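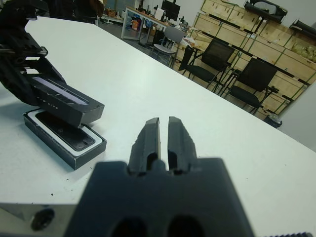 # Weltov Fjeld two-arm bench cell

The Fjeld is a tabletop cell for packing, kitting and box handling. Two arms share one work surface, and each carries a parallel two-finger gripper. It is sold as a complete station or as an arm pair for a customer's own bench.

## Demonstration task: lidded box

The standard demonstration at the Arnside workshop uses a rigid two-part box of the kind phones are sold in. The lid fits closely over the base, so the task shows grip force and alignment better than an open bin does. Visitors may ask for the lid step alone or for the full sequence, and may bring their own cartons.

| Item | Value |
|---|---|
| Arms | 2 |
| Gripper | Parallel, two-finger |
| Programs stored | 234 |
| Supply | Single phase |
| Warm-up before first cycle | 10 minutes |
| Part number, arm pair | FJ-1,237 |

Either arm can hold while the other works, or one arm can run by itself with the other parked open. The choice is set per step in the program. Grip force is set per finger pair and is stored with the part, so a change of carton does not call for a new program.

## Finger sets

Fingers are changed with a hex key. After a change, run the zero routine on that arm only. Set A is the general-purpose set and ships with the cell. Set C has a narrower tip for thin rims and shallow trays. Set B is no longer stocked; owners of older cells should order C and the adapter plate. 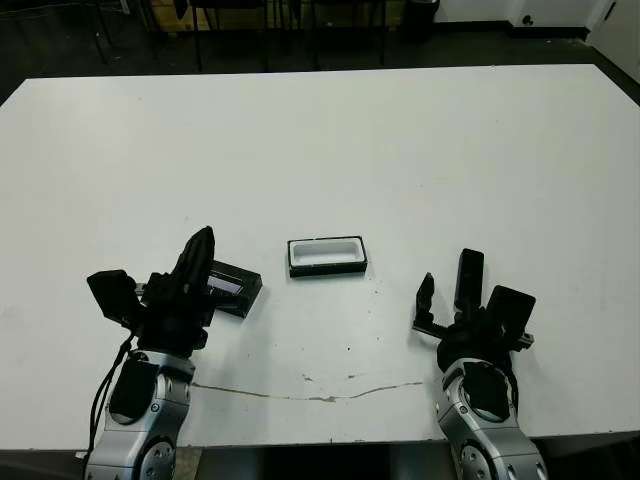

Weltov Equipment Notes, Issue 3, p. 10

A tray with a recessed cavity can be picked by the outer rim or from the inside. Rim picking is the default. Inside picking needs Set C and a lower closing speed. Trays do not have to be fixtured, but they should lie flat and clear of the arm bases. Light parts may slide on a smooth top. The Kudemau mat (sold separately) stops this and can be cut to size.

## Visits

The workshop is open to visitors on the first Sunday of each month, except September. Demonstrations start at 10 a.m. and run on request until the 3 p.m. close. Gualtiero Cirillo runs the cell and takes technical questions at the bench. Price and delivery questions go to the sales desk.

Cartons for trial should arrive by the Thursday before the visit, with at least three samples of each size. Mark the lid and base of each pair. Used or crushed samples are accepted but will be logged as such in the trial sheet. Trial sheets are sent by email and list the finger set, grip force and closing speed for each carton.

Visitors stay outside the marked line while the arms are powered.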